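Foro Hondedico » Automatización y robots » Tareas de casa y de taller
Tema: ¿Ya pueden recoger una mesa o seguimos igual?
Página 1 de 1

tornillo_m6
Mensajes: 176
18 de mayo

Buenas a todos. Abro hilo porque en el de impresoras nos estábamos yendo por las ramas y el moderador tiene razón, aquel no era el sitio.

Resumo para quien no venga de allí. Yo digo que las tareas tontas de casa y de taller (guardar lápices, juntar tornillería suelta, doblar trapos, vaciar el lavavajillas) están mucho más cerca de lo que la gente cree. Hutine_fan dice que no las vamos a ver en una casa normal en la vida. Y llevo toda la semana dándole vueltas porque el tema me apasiona, qué le voy a hacer.

Lo que me tiene enganchado es que las cosas difíciles han cambiado. Hace años el problema era mover el brazo con precisión, y eso está más que resuelto en cualquier línea de montaje. Ahora la pelea es con los objetos que no están siempre en el mismo sitio. Una rejilla de escritorio con un par de lápices metidos, por ejemplo. El borde de la malla es fino, el lápiz queda apoyado como le da la gana, y detrás puede haber una planta o la base de una lámpara. Para nosotros es un gesto de un segundo. Para una máquina son un montón de decisiones seguidas: por dónde entro, cuánto bajo, qué hago si toco la malla antes que el lápiz.
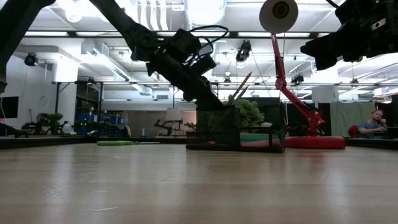 Rawan Ghanem
Estoy de acuerdo en lo de las decisiones, pero creo que te saltas lo más gordo, que es el contacto. Ver dónde está el lápiz es medio trabajo. El otro medio es notar que has rozado algo y corregir sin volcar el conjunto. En nuestro taller probamos un brazo para alimentar una clasificadora de piezas pequeñas y con las arandelas iba de cine, pero en cuanto una se montaba sobre otra empezaba el circo. Al final pusimos una bandeja vibratoria delante y santas pascuas.

Y aun así me parece una época preciosa para estar en esto! Hace cinco años ni lo habríamos intentado.

Hutine_fan
Mensajes: 2.000
Gracias por abrir el hilo y por citarme medio bien. No dije "en la vida", dije que yo no lo iba a ver, que tengo una edad.

Mi argumento es de dinero y de metros. Un brazo sobre una mesa ocupa la mesa. Para recoger la mesa tengo que tener otra mesa donde trabajar mientras el cacharro recoge la primera. En mi piso no cabe. En una nave sí, y por eso en la nave lo compro sin rechistar.

Luego está la velocidad. Los vídeos que ponéis suelen ir acelerados, mirad la esquina. Si tarda un cuarto de hora en guardar lo que yo guardo mientras hablo por teléfono, prefiero el teléfono.

tornillo_m6
Lo de los vídeos acelerados te lo compro entero, es una costumbre feísima. Pero la velocidad en casa me da igual. El lavavajillas tarda dos horas y pico y nadie se queja, porque no estás delante. Si me voy a trabajar y vuelvo con la mesa recogida, como si tarda toda la mañana.

Lo de los metros es más serio, ahí no tengo respuesta buena. Brazo en un raíl de techo, quizá? Pero eso en un alquiler...

pelusa_y_cia
Entro yo por el lado de la ropa. Tengo una lavandería pequeña y me interesa MUCHO todo esto, porque doblar es lo que se come las horas. Toallas: ya hay máquinas que las doblan bien si se las metes estiradas. El problema es el "si se las metes estiradas", que ahí sigo estando yo. Camisas de niño, sábanas bajeras, olvídate.

Pregunté por una plegadora Skelari de segunda mano y me pedían que le garantizara 100 piezas iguales seguidas para que compensara. En mi vida he tenido cien piezas iguales seguidas.

Rawan Ghanem
Pues ese es el punto exacto para mí, pelusa. La máquina especializada pide que el mundo se ordene antes de que llegue ella. El brazo con pinza promete lo contrario y de momento lo cumple a ratos. Entre las dos cosas hay un hueco enorme – y en ese hueco es donde se va a mover todo en los próximos años.

¿Las bajeras las doblas con mesa o en el aire?

pelusa_y_cia
En el aire, con el truco de meter una esquina dentro de otra. Se lo he enseñado a tres personas y a dos no les salió nunca, así que a un robot le deseo suerte.

Masri_83
Yo discrepo de casi todos. Creo que mirar tarea por tarea engaña. Guardar un lápiz en su sitio acabará saliendo, doblar una toalla también. Lo que no veo es quién decide qué es "su sitio". En mi banco de trabajo hay un destornillador que parece abandonado y lleva ahí desde octubre a propósito, porque lo uso cada día. Si viene un cacharro y me lo guarda en el cajón, lo desenchufo.

En el taller es lo mismo: el que recoge bien es el que sabe en qué andaban los demás.

tornillo_m6
Eso me ha encantado, Masri, y es verdad que casi nunca se habla de ello. Aunque también le pasa a mi cuñado cuando viene a "ayudar" y no por eso decimos que no sabe recoger, jaja.

Se podría resolver marcando zonas, no? Esta bandeja sí, este trozo de banco ni tocarlo. No es elegante pero para empezar me vale.

Hutine_fan
Marcar zonas es ordenar el mundo para la máquina, justo lo que decía Rawan. Ya estamos otra vez con la bandeja vibratoria.

Rawan Ghanem
Sí, pero yo con la bandeja estoy contentísima, que conste! Llevamos 6 meses con ella y no la quito. A mí un apaño que funciona me hace tanta ilusión como un avance de los gordos.

tornillo_m6
Propongo una cosa: que cada uno ponga la tarea más pequeña que le cedería mañana mismo a una máquina. Empiezo yo: separar tornillos de M5 y M6, que siempre se me mezclan.

pelusa_y_cia
Emparejar calcetines. Sin pensarlo.

Hutine_fan
Limpiar el filtro de la campana. Y si lo hace bien, retiro la mitad de lo dicho.

Masri_83
Barrer viruta debajo del torno. Encima no, que encima tengo cosas.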